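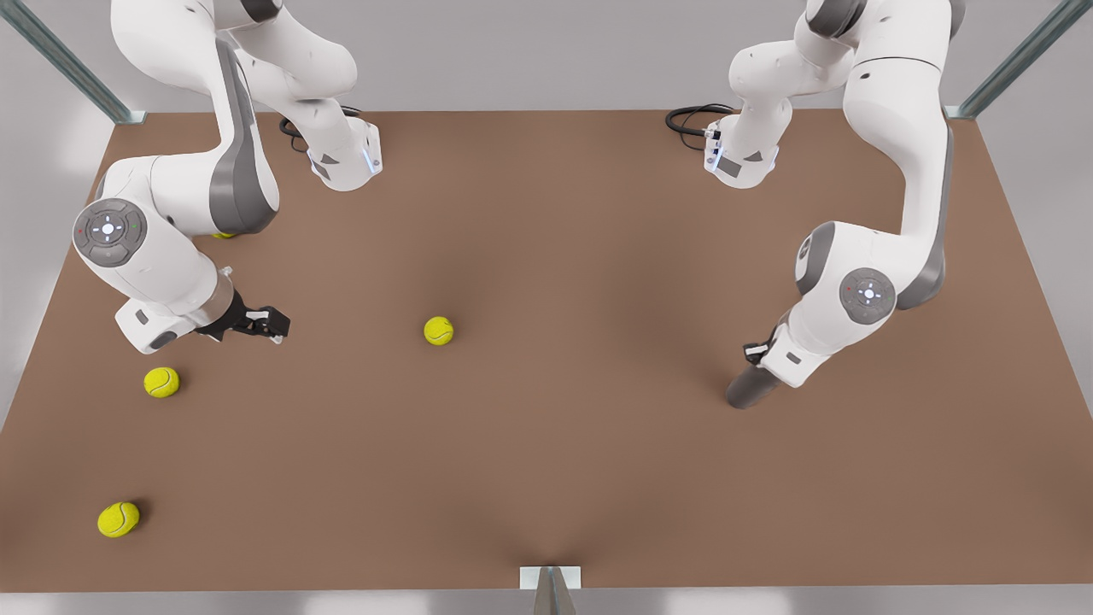 Minutes of the Summer Meeting, Magalhães Court Tennis Club
Jun 22, 2025, in the clubhouse

Kjell Viklund in the chair. He welcomed everyone and thanked those who had come straight off the courts in all that heat, and the Drarkon sisters for the lemonade, which was much appreciated and gone by item three.

1. Minutes of the last meeting
Read and approved, with one correction: the spring social was held on the lower lawn, and the minutes had it on the upper one.

2. Resurfacing of the lower courts
Kjell has now heard back from both firms. Sokov can start in November but would like the gate widened first, and Ondex could come sooner if we are willing to have the two courts done separately. There was a long and very friendly discussion, with a good many memories of the last resurfacing and the smell of it. Most people leaned toward Ondex -- the Saturday juniors would always have somewhere to play that way. Kjell will ask for the price in writing and bring it back to us.

3. Balls
We are getting through them faster than last year, and several members said how flat the practice basket has become. Agreed to spend up to $175 on new ones before the junior camp. The old ones will go to the elementary school for the feet of the classroom chairs, as the teachers there asked so nicely.

4. Summer supper
The supper will be potluck again, with long tables under the trees if the weather is kind to us. We have $300 set aside for the band and the paper goods. Please write your dish on the sheet by the door, and if you see that there are already plenty of potato salads, do think about a dessert!

5. Other business
The latch on the side gate is sticking again and needs a good lift as you push. A blue child's sweater and a single left shoe are waiting in the office. Kind wishes were sent to our members who have been unwell this spring -- we miss you on the courts and on the benches.

Next meeting after the supper, day to be posted on the board.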